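Flower sorters wanted for September (paid, part-time, Riltonwood)

Hi! I run Esfahani, a small business that rents out artificial flowers for weddings, school proms, shop windows and the odd retirement party. We're based in Riltonwood, just up the hill from the old Trillport ferry road, and I'm looking for 2 people to help me get through the end-of-summer returns.

If you've ever wondered what happens to fake flowers after a wedding, they come back to me in one big happy jumble. Roses tangled up with hydrangeas, leaves poking out every which way, bits of ribbon, sometimes a place card or a fork (I have a drawer of forks now). Before they can go out again, every stem has to be separated, checked and put in with its own kind. It's quiet work and I love it, but there's only one of me and we have 100 crates due back between now and the end of September!

The sorting happens at a long white table with baskets at either end of it. You take a stem, look it over, and it goes in the basket with its friends.

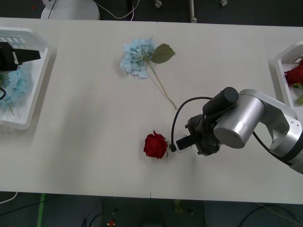

Blues are trickier than you'd think, by the way. We carry 4 different blue hydrangeas and two of them are so close that I still carry them over to the window to be sure. If you're good with color, please say so when you write, because I will put you straight on the blues. Reds are easier, but rose stems get bent in the crates and the heads can work loose, so those need a gentle tug and sometimes a dab of glue. I'll show you how I do it.

The hours are mornings, nine to one, and I can be flexible if you have school drop-off or a class. Pay is $80 a morning, paid at the end of each week. You can sit or stand, whichever your back prefers. There's coffee, a radio we'll have to agree on, and free parking behind the building. The stairs are steep, I'm afraid, and there's no elevator, but I bring the crates up myself so you won't be hauling anything.

You don't need any experience with flowers, real or fake. I'd like someone who's careful with their hands and doesn't mind doing the same thing for a while. Retired folks and students are both very welcome. We did get dusty last year, so if dust bothers you, bring a mask or ask me for one.

There's a chance of more work later on too, as the Randton hotel has asked us for table pieces for the holidays and I'll want help putting those together.

To apply, just send a short note through the contact form on this site by 28th August. Tell me a little about yourself, which mornings you could do and whether you have a favorite flower (mine's the peony, which we don't even stock). I'll write back to everyone!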